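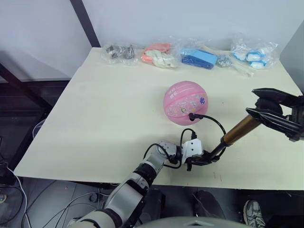
The pink ball, with the bagged bits lined up along the wall behind it.

Search this site Go Advanced

Greltura: a list of toys, balls and bagged bits (README)

15 March 2024, by the Greltura list keeper

Hi, and thanks for opening the README first! The file you probably came for is greltura.csv and it sits right beside this one. It's a list of small things: toys, balls, games with most of their pieces, and a frankly silly quantity of little bags with hardware in them. I started it as a spreadsheet for the toy shelves in Desville, then Trollow asked for a copy, then I got a box of stuff from Paewai that had never been written down anywhere, and by then it needed a name and some rules.

If you only want to know whether you can use it: yes, go for it, copy it, change the columns, print it and stick it on the inside of a cupboard door. I'd love a note if you find a mistake.

What's in the folder

greltura.csv is the list. It has 300 rows, one row per thing (or one row per bag, see further down, I go on about bags).

colours.txt is the list of colour words I allow myself. I had pink, hot pink, bubblegum, rose and "girly red" all in there at one stage and it was hopeless to sort.

doodles.txt is the newest one and my favourite. It's a word list for the pictures printed on things.

old/ is the spreadsheet as it was before I renamed the columns. Leave it alone unless you're comparing.

The columns

id: a number with a letter in front. B for balls, G for games, P for puzzles, H for bagged bits. I didn't use T for toys as everything is a toy if you're four.

name: what a kid would call it when asking for it. "Pink ball" is a perfectly good name. "Sphere, inflatable, novelty" is not going to help anybody at the counter.

colour: main colour only, from colours.txt. If it really is half and half you can put two with a slash.

surface: smooth, pebbled, ribbed, fuzzy, other. This one is optional and I've filled it in for the balls and not much else.

printed: what's drawn or written on it, in the words from doodles.txt where they fit.

writing: any lettering you can make out, typed as it appears. If it's in a script you can't type, say which one if you know and leave it at that.

came_from: Desville, Trollow, Paewai or blank. Blank means it was on the shelf before I was.

bagged: y or n.

notes: go nuts.

How I fill in a row

I do it with the thing in front of me, on the big cream-white board, with the bags pushed back along the wall so they're out of the way but I can still reach them. I used to do it from memory in the evening and you can tell which rows those are. They say things like "green?" and "has wheels I think".

First I write the name and the colour and get those out of the way. Then I turn the thing over and work on the printed column, and for most of the list this takes a few seconds: a duck is a duck, a plain blue quoit has nothing on it, done. Balls are the exception. You can't lay a ball flat! Whatever you can see from one side is never all of it, and I've written up the same ball twice under two ids on account of having looked at the front one time and the back the next. So for balls I now pick a starting picture, whichever one is easiest to name, and go outwards from that until I'm back where I began.

The pink ball is the one I use when I'm showing somebody how it works. It has the curved lines of a basketball, so most people write "basketball" and stop there, and then they look closer and find it's covered in little cartoon pictures. It's a space and science sort of ball. If I'm in a hurry I put "space/science doodles" and move on, but it deserves the long version, and the long version is how doodles.txt got going.

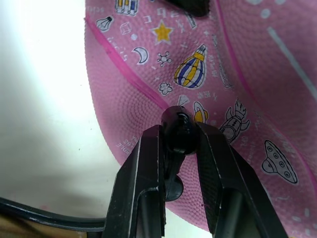

I start from the yellow star. It has five points and a white outline, so it's easy to find again when you lose your place. From there you get a crescent moon, a hot air balloon with navy, yellow and white stripes, and a molecule, the kind where the circles are joined up. Keep going and there's a yellow planet with a ring that I've put down as "planet, ringed" (everyone says Saturn, and it may well be, but I don't want to be marking anybody's astronomy). Then a white rocket with round portholes, and a flying saucer, also white, with a row of round dark windows. There's a light bulb too, and a little cloud that is very easy to skip.

In the row itself that comes out as:

name: pink ball
colour: pink
surface: pebbled
printed: star; moon, crescent; balloon, hot air; molecule; planet, ringed; rocket; flying saucer; light bulb; cloud
writing: LBS; a line of Chinese characters

Semicolons between pictures, commas inside them. Please, please stick to that one. If you put commas between pictures then "balloon, hot air" turns into a balloon and some hot air, and I spent most of an evening in March fixing exactly that in the Trollow copy.

You'll notice the writing entry doesn't guess. I've got part-words on a lot of things in this list, where the lettering runs off round a curve or has rubbed away, and the rule is you type the bit you can read. LBS is three letters and I have no idea what it's short for, so three letters is what it gets.

Using doodles.txt

The word list is just one term per line, general word first. "Planet, ringed" and "planet, plain" end up next to each other, same with the moons. I keep it short on purpose. When I started I was adding a new word for every single picture and I ended up with "spaceship", "space ship", "rocketship" and "rocket" for what any kid would call a rocket.

A few decisions you may disagree with:

Rocket and flying saucer are separate. Rockets are long and pointy, saucers are saucers.

Pencils and crayons share one line, "pencils/crayons". I can't reliably tell them apart when they're drawn very small and neither could anyone I asked.

Emblems (the round badge sort of thing) go under printed as "emblem, round" with the colour after it, so "emblem, round, purple and white". They don't go under writing unless there are letters you can read on them.

Faces are "face", whatever they're on. There was a happy carrot in the Paewai box that made me think hard about this.

The bagged bits

OK, bags. There are 98 rows starting with H and every one of them is a clear bag of something. When I took over the shelf these lived in ice cream tubs, and you'd have to tip the whole tub out to find one bolt. Clear bags were the best thing I did all year. You can line them up at the back of the board, have a look along the row and pick out the one you're after without opening a thing.

I don't count what's in them. I did for the first few, and then somebody takes two screws and the number's wrong and you've got a list that's telling fibs. What I write is what you'd say if you were pointing at it from across the table:

small dark metal parts
shiny silver metal pieces
coral-orange and white items
blue block

That's enough to find it again! If you know the proper name of a part, wonderful, put it in the notes column, but leave the plain words in the name. The plain words are what people search for. I had one bag down by its catalogue name for ages and I was the one who couldn't find it.

Metal bits get sorted by dark or shiny first and size second. It's not how a hardware shop would do it, but it matches how you look for things with your eyes. The crumpled bags can be hard to see into when the light's bouncing off them, so flatten them out a bit before you decide what colour anything is.

Things that are wrong with the list

The surface column is patchy. Blank means I haven't done it, it doesn't mean smooth.

All the jigsaws say "complete". They are not all complete.

The Paewai rows were typed up in one go and the notes get shorter and shorter and a bit cranky towards the end.

Colours were done under whatever light was on. My oranges and corals in particular are all over the place, so search for both.

Nothing in here tells you what an item is worth, how old it is or who made it. I get asked for prices fairly often and I don't have any. If you need a figure for an insurance form I can't help, sorry.

Size isn't in there either. I want to add it, but I'd have to get the tape measure out for 300 rows and I keep finding other things to do.

Changes

Newest: doodles.txt added, printed column split from writing. Renamed "pattern" to "surface" (it kept getting filled in with "stripes"). Took out the doubled-up balls. H rows moved to the bottom of the file.

Before that: Trollow and Paewai rows merged in, colours.txt trimmed right down.

If you're sending me corrections, one per line with the id first is easiest. Don't send the whole spreadsheet back with your changes in red, my program throws the red away.

Comments

shelf_three: The semicolon thing got me too. Could you put that at the top of the README? I'd done 50 rows before I got down to it.

Greltura list keeper: Oh no, sorry! I'll move it up next time I'm in the file.

puzzlecupboard: We're using the word list for picture books at our end and it works pretty well. Had to add "dinosaur" and then seven kinds of dinosaur. Where do you stop?

Greltura list keeper: I'd go "dinosaur, long neck", "dinosaur, horns", "dinosaur, other" and be done with it.

Anonymous: What do you do about stickers? Ours come off, then the row is wrong.

Greltura list keeper: If it could come off I still put it under printed and add "sticker" in the notes. Then whoever finds the bare patch knows what used to be there.

mum_of_magpies: Is the old folder meant to have two copies of the same file in it? The sizes match.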